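Chapter 10
Setting Up the Work Surface

Learning goals

After reading this chapter you should be able to:
explain how the height and depth of a surface affect the person using it
choose a covering for a given task
plan where items will rest between steps

Key terms: reach zone, working height, covering, resting place

When Magdalini Makris took over the packing room at Gamance, a small mail-order firm that sells tea and dishes, the room shipped 538 parcels in September. The tables were 700 millimeters high, a common height for a desk. Her packers stood all day, and most of them bent forward from the waist to fold boxes and lay down tape. By midafternoon they were slower, and more orders went out with the wrong item inside.

Makris did not buy new tables at first. She raised the old ones on blocks, moved the tape and labels to the front, and covered the tops with paper that could be changed when it got torn or sticky. Ronaldo Quintana, who kept the stock list, moved the cups and bowls from a high shelf to a rack at waist level. The changes took one morning. This chapter returns to the Gamance case in Section 10.3.

10.1 The surface as a tool

Most people think of a table as the place where work happens – something to put tools on. In this book we treat it as a tool in its own right. It has a height, a depth, a color and a texture, and each of these can be matched to the task.

Color is often overlooked. Small parts are easier to find on a plain surface than on a patterned one, and a pale cup shows up well against brown paper. 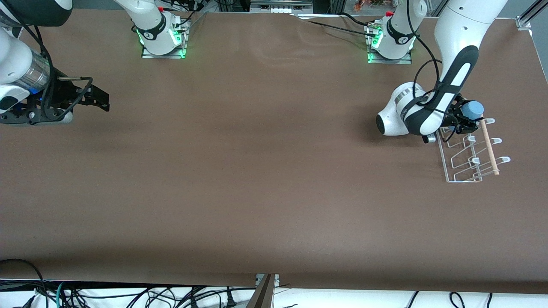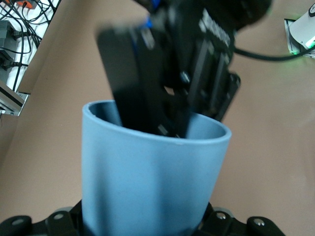
Figures 10.1 and 10.2. A plain brown surface in use.

Texture matters as well. A slick top lets boxes slide easily but also lets round items roll. A rough top holds things still and is harder to wipe down. Paper falls between the two, though it wrinkles if heavy items are dragged across it.

Depth is the next choice. Items used every few seconds belong in the near reach zone, where the elbow stays close to the body. Items used once an hour can go farther back. Exercise 17 at the end of the chapter asks you to draw these zones for a table you use at home or at work.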